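Projet Kallar – point d'avancement, octobre 2025
À : Felicja Zawadzka
De : Cyprian Pietrzak

Cellule textile remontée chez Hunis. Les deux bras sont refixés sur le rail avant, jeu repris côté gauche. Doigts des pinces démontés, nettoyés, réalignés. Reste une dérive à l'ouverture, 2 mm, à surveiller. 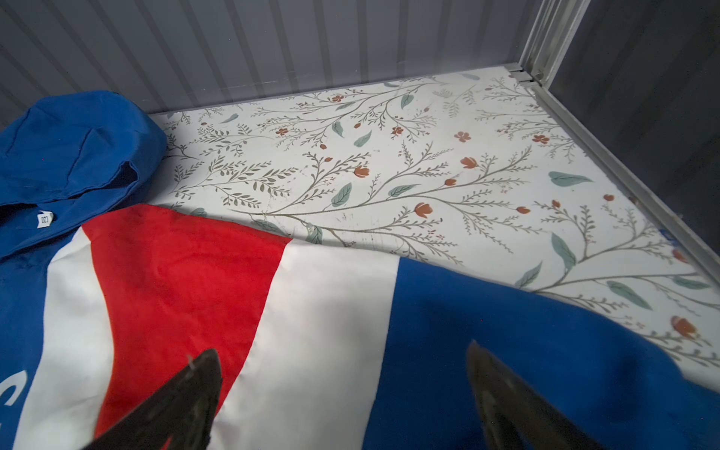
Doigts ouverts au-dessus du vêtement, vue poignet.

Caméras poignet : recalibrées après chaque démontage, 35 min à chaque fois, trop long. Bontu prépare un gabarit. Tapis à fleurs gardé pour l'instant, à changer si les marques gênent la détection. 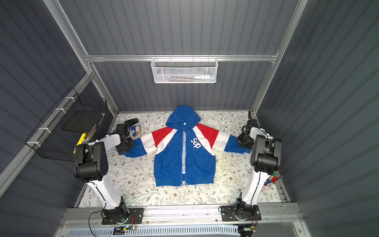
Côté câblage, pas fini. Connecteurs du bras droit à reprendre, la carte du bras gauche à mettre sous capot (pas encore commandé). Devis Bareck reçu en août, toujours valable.

Budget consommé : 72 %. Pas de dépassement prévu, sauf si il faut racheter un jeu de doigts.

A faire : gabarit, capot, procédure de maintenace pour Stanisława. Besoin de votre accord sur le devis avant de lancer.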